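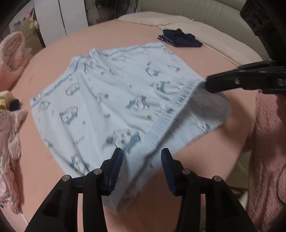

Elastic is the main source of error in folding small children's clothing. A gathered waistband shortens the fabric it is sewn to, so the panel next to it cannot lie at its cut width unless the elastic is held under tension or folded inside a layer that hides the difference. On the light blue vehicle-print garment, the puckers run as fine vertical pleats along the band, and a loose flap of the same printed cloth spreads out past it. A fold line placed on the band itself will drift. A fold line placed on flat cloth, a short distance from the band, will hold. Most of this unit follows from that one observation.

## Unit 4: Elasticated and gathered garments

Household Textile Care, Farnoditz evening program
Notes: N. Softić. Corrections to F. Ionescu before the November practical.

### 4.1 Terms used in this unit

**Hem edge.** Any finished edge without elastic. It can be used as a reference line.

**Gathered edge.** Any edge with elastic sewn in or threaded through a casing. It is never used as a reference line.

**Relaxed width.** Width across the gathered edge with no tension applied.

**Drawn width.** Width across the same edge when the cloth is just flat and the elastic is not yet stretching the stitches.

**Gather ratio.** Drawn width divided by relaxed width. For the Unit 4 practice set, cut by Maltum from one roll, the nominal drawn width is 279 mm. Relaxed width varies by piece and must be measured.

**Free flap.** Cloth beyond the gathered edge that is attached on one side only. It moves when the rest of the garment is moved and is dealt with last.

### 4.2 Surface

A bed is acceptable. A table is better for measuring and worse for folding, as cotton slides on a hard top. A flat sheet pulled tight over a mattress gives enough friction to hold a hem in place while the second hand works on the elastic. Smooth the sheet before starting; a ridge under the garment reads as a wrinkle in the garment, and students lose time trying to press it out.

Keep the unfolded pile on the far side of the surface and the finished stack on the near side. Dark items shed lint onto pale ones, and navy fleece is the worst of the practice set in this respect. Fold pale items first.

### 4.3 Procedure, pull-on pants and similar

1. Lay the garment flat with the gathered edge to your right. Left-handed students may mirror all steps.
2. Find a hem edge and straighten it. If the hem has a contrast stripe, use the stripe as the reference and not the edge of the cloth, which may be rolled.
3. Hold the gathered edge at both ends. Draw it to the drawn width. Do not go past the point where the pleats disappear.
4. Release slowly. The pleats should close evenly. If they bunch at one end, repeat step 3.
5. Smooth the body of the garment from the hem toward the elastic, never the other way.
6. Turn the free flap in over the elastic so that it lies on flat cloth.
7. Fold in half lengthwise, hem to hem. The two ends of the elastic should meet. The middle of the elastic will stand slightly proud of the fold, and this is correct.
8. Fold up from the leg end in thirds. The elastic finishes inside.

Steps 3 and 4 are done once per garment. Repeated drawing does not improve the result and will, on older elastic, leave the band wavy.

### 4.4 Common faults

| Fault | Usual cause | Correction |
|---|---|---|
| Fold opens by itself | Elastic left on the outside layer | Refold from step 7 |
| Packet wider at one end | Band released too fast | Repeat steps 3 and 4 |
| Diagonal crease across body | Smoothed away from the elastic | Open out, repeat step 5 |
| Flap hanging out | Step 6 skipped | Open one fold only, tuck, close |

Printed cloth hides creases. Small all-over motifs in particular break up the shadow a crease would cast, and a plain garment folded the same way will look worse than it is. Check printed items by touch, with the flat of the hand, before stacking.

### 4.5 Storage

Stack on the long folded edge in a drawer, or flat on a shelf to a height of no more than 11 packets. Above that the lower elastics take a set. The Kelmendi drawer insert used in the practice room has a clear internal depth of 70 mm, and a packet that stands above the insert has been folded in halves at step 8 instead of thirds.

Do not store gathered garments on clip hangers. The clips stretch the band at two points and the rest of it stays short.

### 4.6 Worksheet

Take three garments from the practice set. For each, record relaxed width, drawn width and gather ratio to one decimal place, then fold by 4.3 and record the finished packet width. Leave the packets in the tray overnight and measure again. Enter both readings — the change between them is what is being marked.

Label the tray with your Gernuvier locker number. Unlabeled trays go back into the common pile.

Reading for Unit 5 (fitted sheets): sections 5.1 to 5.3. The corner method there uses the same drawn-width idea, with four short gathers in place of one long one.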